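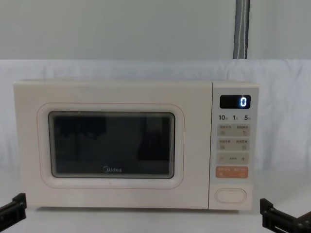
A Midea microwave, with a thin pinkish line around the door window.

The second-day supper
2024-08-01

I grew up in a house where leftovers were a punishment. You didn't finish your stew on one night, so you met it again on the next, and it was grayer. By the time I moved out I had sworn off the whole idea, and for years I cooked exactly enough for one person or (more often) ordered way too much and threw half of it away.

Then last March I got invited to a supper at Treltevden, the apartment building on my block with the tiled stairwell, and the only rule was that nothing could be cooked that day. Everything on the table had to be a day old at least. I almost didn't go! What do you even bring to that? I stood in front of my fridge for ages and ended up carrying over half a pan of baked ziti with foil on it, feeling like I was handing in bad homework.

The ziti went first. I'm still a little proud of that.

Iqra Talpur started these suppers after a wedding in her family left her with more rice than her freezer could hold. She knocked on doors until it was gone, and the people she'd knocked for kept asking when she was doing it again. Now there are 7 households that come regularly, plus strays like me, and the table runs from her living room out into the hall.

What I noticed that first night was how relaxed everyone was. At a normal dinner party the host is up and down the whole time, sweating over a sauce, and you feel you have to say something about the sauce. At Iqra's the cooking had been over since the day before. She sat down when we did and stayed sitting. 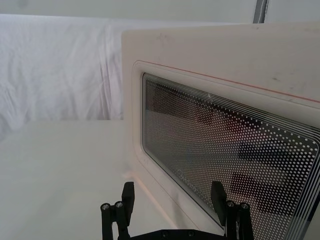

The food was better than I'd been raised to believe, too. Some things really do improve overnight. Chili, obviously. Lentils, curries, anything with a tomato base, most braised meat. Svitlana Kravets brought a pot of borscht that she wouldn't let anyone in her own home touch on the day she made it, and when I asked for the recipe she told me to cook it the way I already cook it and then go to bed.

Other things need a push. Roast potatoes come back beautifully in a hot skillet with a bit of oil, and they're sad any other way. Plain rice wants a spoonful of water and a lid. It also wants to get into the fridge fast after you cook it, and it should be steaming hot all the way through when you eat it, so please don't leave the pot out overnight like I used to. Fried chicken I eat cold, standing up, and I won't be taking questions.

And some things should just be left alone. I've tried to save a dressed salad more times than I'd like to admit. I've wrapped it in a tortilla, I've blended it into soup (don't), and it was always wet lettuce.
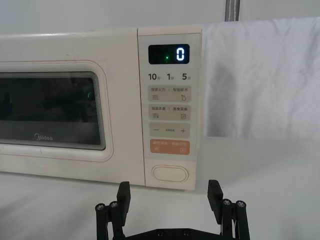 I went back the next month, and the one after that, and somewhere along the way my own kitchen changed. I cook bigger now. I make the 2 big pots early in the week, one beans and one whatever's cheap, and then I mess around with them for days. Beans on toast, beans in a quesadilla, beans with an egg on top and the end of a jar of salsa. My grocery bill went down, which I'd hoped for, and so did the time I spend staring into the fridge at night.

Deok-su Seo, who lives on the top floor, does it with far more style than I do. He labels everything with masking tape and a date, and he keeps a running list on the fridge door of what's inside. I copied the tape. The list lasted one week at my place before I started ignoring it.

His best trick is kimchi fried rice made from whatever rice is hanging around, with the edges left to go crunchy in the pan and a lot of scallion over the top. I've made it so often that I've stopped measuring. If there's ham, ham goes in. One time it was the last of somebody's meatloaf, crumbled up small, and I'd make that again tomorrow.

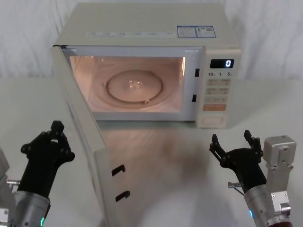 Door open, and two blue-bordered stickers on top.

The next supper is a potluck for the whole block, and Iqra has asked us all to bring a container with a lid as well as a dish, so that the leftovers of the leftovers can go home with somebody. I've already called dibs on the borscht. I'm bringing ziti.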